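Folliris bimanual project: speaker notes
Nov 12, 2023
Speaker: Sandrine Hamel. Slides: So-yul Wang. Hold questions to the end except for the one on resets, which always comes up.

Slide 1. Title
Say who did what. Soo-ah Shin built the kitchen scenes. Bok-nam Ryu wrote the policy code. I ran the comparisons. Thank Plulthorpe for the compute and move on.

Slide 2. The question
We train a policy on demonstrations in simulation. Demonstrations cost operator time. If you have a fixed number of them, is it better to collect them all in one kitchen or spread them over many? Most people in the room will guess "many". The answer depends on what you change between kitchens, and that's the talk.

Slide 3. Setup
Two arms, two five-fingered hands, one fixed head view. Operator drives both arms from a headset. The task is pick and place on a countertop. Object positions are drawn again at every reset, and so is the clutter.
Two training sets, same size:
Set A, 300 demonstrations, one counter, one board.
Set B, 300 demonstrations, counter material, board and floor all changed between episodes.
Same network, same training length, same seeds. Stress this. At the August meeting somebody thought B had trained longer.

Slide 4. What we vary
Go through it slowly. Textures, lighting, clutter, object pose. We did not vary the camera height or the arm colour. If asked why, So-yul has a backup slide.

Slide 5. Evaluation
400 rollouts per policy, all in kitchens neither set had seen. A rollout is a success if the object is off the board and inside the target area when time runs out. Touching it and dropping it is a failure. We score grasp and place separately so you can see where things go wrong.

Slide 6. Main result
Let them read the plot first. B beats A on unseen counters. On the training counter A is slightly ahead. The gap comes mostly from the approach, before the fingers close. With A, the hand often heads for a dark patch in the counter or the board and stops there.

Slide 7. Busy surfaces
Plain white benches are easy for both policies. Speckled stone and checkered boards are where they separate, so this is the slide to spend time on.
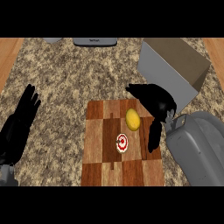
We then froze everything except the board and ran both policies again. A got worse as soon as the board had strong contrast between its blocks. B got worse too, by a smaller amount. Don't claim B has solved it. Seo-ah Yeo looked at the attention maps for the Ghasemi workshop and found B still spends a fair bit of attention on seams.

Slide 8. Mixing in old data
We had 1399 older episodes from Trarkidex, the previous version of the simulator. Adding them to A helped. Adding them to B made little difference. Bok-nam thinks the old hand model closes its thumb differently and the policy picks that up. We haven't tested this.

Slide 9. Limits
Simulation only. Rigid objects only. One operator did most of Set A, while B was shared among three of us, so operator style is mixed up with the result. Say this before someone else does.

Slide 10. Next
Repeat Set A with all three operators. Vary camera height. Release the scenes once Soo-ah has cleaned up the asset licences.

If short on time, skip slide 8. The rollout video is on So-yul's laptop and has no sound.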